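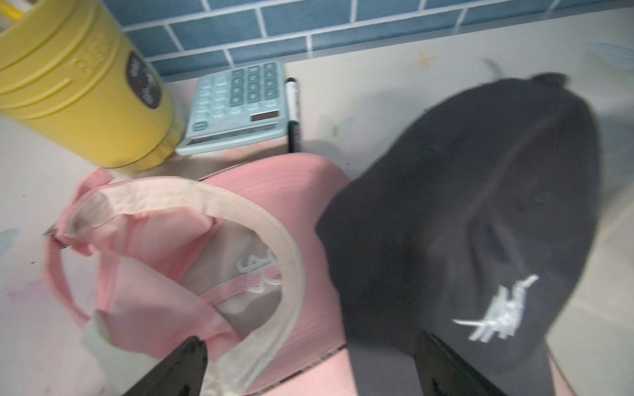
The arm budget is due in October, and the spreadsheet has finally stopped changing every evening, so I am writing down how I got to the numbers while I still remember the reasons.

The starting point was a single line that said "second arm, $1000." That figure came from me, last spring, and it was wrong. It covered the arm and nothing attached to it. A second arm on the same bench needs its own gripper, its own wrist camera, a power supply and somewhere to bolt down. Once those went in, the line split into 7 lines, and only two of them were things I had thought about before.

**The arm itself**

I compared the Steltadero and the Zarkex. Reach and payload are close enough that I stopped looking at them. Everything I handle is light: caps, cups, pens, a calculator. The differences that matter at my scale are repeatability when the arm is extended, and how the cable leaves the wrist. The Zarkex routes it outside the last joint, and I have already replaced one cable on that kind of layout. The Steltadero runs it inside. It costs more and ships slower. I am going with the Steltadero.

**Fingers**

Fabric is the hard case. A baseball cap has a stiff brim, a soft crown and a strap that goes wherever it likes, and a pair of wide fingers that is fine on a cup can pinch two layers of cloth when you wanted one. Put a pink cap and a black cap down so that they overlap and the fingers have very little room to get at either one separately. I had planned to buy one set of narrow fingers to try. The budget now has three sets, because they are the cheapest line on the sheet and the one most likely to be wrong the first time.

**Camera**

The Javero wrist camera is staying. I priced a faster one, mainly to cut motion blur on close passes, and the quote came back at $587 with the mount. Soft fabric a few inches from the lens does smear when the wrist moves. Slowing the approach costs nothing, so that gets tried first – the camera goes on the list for next year with a question mark.

**Things I left off the first version**

- Spare wrist cable, even with internal routing
- Mounting plate, drilled to match the existing bench
- A second emergency stop, on its own circuit
- Shipping, which was quoted separately from the arm

The mounting plate took the longest to settle. Jaidee will cut one to a drawing, but their lead time starts when the drawing is approved, and I can't finish the drawing until the base dimensions are confirmed. The published sheet and the 3D model disagree on the bolt spacing. I have written to ask which is right – no answer yet. The plate order waits on that, and the bench stays as it is until then.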